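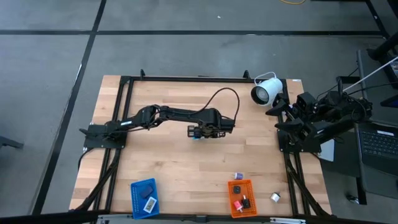

6. Recovery After a Protective Stop

6.1 When to use this section

Use this section when the Imier two-arm table has stopped during a sorting run and the Ellance console shows fault 17 (arm following error) or fault 26 (arms inside shared zone). Both faults stop the two arms at the same moment. The brakes close and the grippers keep the last commanded force.

For a stop caused by the emergency button, go to section 7. For loss of camera signal without arm movement, go to section 8.

CAUTION: A protective stop is not a lockout. The arms remain powered and the console can release the brakes. Keep hands, tools and sleeves outside the black rail frame until step 4 of section 6.3 is complete.

6.2 What the fault codes mean

Fault 17 - Arm following error. One joint did not reach its commanded position within the allowed time. Common causes are an arm cable caught on a joint cover, a gripper pressed into the tabletop, or a gripper finger hooked in the mesh of a basket. The console reports the arm (L or R) and the joint number.

Fault 26 - Arms inside shared zone. Both wrists were inside the center strip of the table at the same time, or the predicted path of one arm crossed the other. The shared zone is 370 mm wide and runs from the front rail to the back rail. It is set during commissioning and can be changed only from the service menu.

If both codes are listed, treat the stop as fault 26 first. Fault 17 is often the second entry, logged when one arm touched the other and could not finish its move.

6.3 Making the table safe

1. Do not press Resume. In Ellance version 3 and earlier, Resume continues the interrupted move from the current position at full program speed.

2. Look at both arms from outside the frame. Note which gripper is holding something and whether any part of one arm is touching the other.

3. On the console, select Hold, then Confirm. The status line changes from STOPPED to HELD.

4. Turn the motion key to OFF and remove it. Keep the key with you until step 1 of section 6.6.

5. Check that the status line now reads HELD - KEY OUT. If it reads anything else, switch off the main supply and contact service.

NOTE: Removing the motion key does not open the grippers. An Aubert gripper keeps its force for as long as the main supply is on. When the supply is switched off, the fingers relax and anything held above the table will fall.

6.4 Items left in a gripper

Small rigid items such as cubes and cylinders usually stay where they are in the fingers. Cloth and loops of rope behave differently. Cloth hangs below the fingertips, can hide an item lying under it from the camera, and can be drawn into the finger slide if the gripper is opened and closed again. Clear cloth by hand, with the gripper opened from the console and the motion key out.
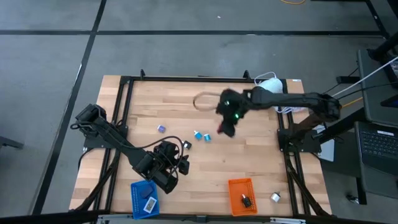
Figure 6-2. Cloth held in the right gripper, with the left gripper low over the table near the blue basket.

1. Support the item from below with one hand. For cloth, gather the hanging part so that it does not drag across other items.

2. Have a second person select Gripper, then the arm (L or R), then Release. The fingers open to 80 mm at low speed.

3. Take the item clear of the fingers and lay it outside the frame.

4. Look between the fingers for threads or torn material. Remove what you find with plastic tweezers. Do not use a blade.

5. Leave the gripper open. Do not select Close to test it at this stage.

CAUTION: Do not pull an item out of closed fingers. The finger pads are bonded and will shear off. A missing pad does not raise a fault, and the next several picks will fail or drop short with no message.

If Release has no effect, the gripper has lost its reference. Switch off the main supply while supporting the item, wait for the console to go dark, and take the item out by hand. The gripper must then be referenced before use (section 9.2).

6.5 Separating the arms

Skip this part if the arms are not touching and there is a clear gap between them.

1. Decide which arm will be moved. Choose the arm that is on top. If neither is on top, choose the arm whose gripper is empty.

2. Trace the cable of that arm from the middle of the arm to the wrist. It should run in a free arc. If it is trapped under the other arm, move the other arm instead.

3. With one person holding the arm at the link nearest the gripper, press and hold the brake release on its base. The arm will sag when the brake opens, so take the weight before pressing.

4. Lift the arm clear and swing it toward its own side of the table. Let go of the brake release before letting go of the arm.

5. Check both arms for cracked covers, loose screws and scraped cable jackets. Pay attention to the outer side of the wrist, where contact is most common.

CAUTION: Never open the brakes on both arms together. Never push an arm against a closed brake. A joint moved in this way keeps its old position value and will be wrong on restart, and the console will not report it.

NOTE: On tables upgraded at the Omer depot, the brake release is a recessed button and must be pressed with a fingertip. On earlier tables it is a lever.

6.6 Restarting

1. Return the motion key to ON. Remain outside the frame from this point.

2. Select Jog, set the speed to Slow, and move each arm to its park position, one arm at a time. Start with the arm that was moved by hand.

3. Compare each parked arm with the marks on its base plate. If the marks do not line up, stop and carry out the joint check in section 9.4.

4. Select Gripper, then Close, then Open for each arm in turn. Both fingers should travel evenly.

5. With both arms parked, turn the key OFF, and set the table for the next run. Put the baskets back on their taught positions. A basket that has been pushed out of line is a frequent cause of a second fault 17.

6. Turn the key ON, select Scan, and compare the item list on the console with what is on the table. Delete any entry for an item that was removed in section 6.4. If it is left in the list, the arm will go to the old position and close on nothing.

7. Select New Run. Do not select Continue Run after a fault 26, even if the option is offered.

8. Watch the first full cycle at Slow with a hand on the emergency button.

6.7 If the fault returns

Fault 17, same arm and same joint: check the cable arc through the full reach of the arm. The cable clip at the middle of the arm can turn on its screw and shorten the loop. Set the clip square to the link and retighten it.

Fault 17, different joints: check the table height setting. A tabletop that has been removed and refitted may sit higher than the stored value, and the gripper will meet the wood before the move is finished.

Fault 26, items placed near the middle: the program may be giving both arms a target in the shared zone. Open the task list and set Zone Wait to ON for both arms. Cycle time will increase.

Fault 26, cloth or rope in the item set: the console plans with the size of the gripper and does not include material hanging from it. Set Carry Margin to Large before handling soft items - the default is Small. The setting returns to Small after a software update and must be entered again.

Any fault with scraped or broken parts: do not restart. Leave the key out, tag the console, and send the fault log with the service request. The log is overwritten after the next New Run, so export it first.

6.8 Entry in the table log

Record the fault code, the arm and joint shown, what was in each gripper, which arm was moved by hand, and the result of the park mark check. Enter "none" where nothing was held or moved. Do not leave the field blank.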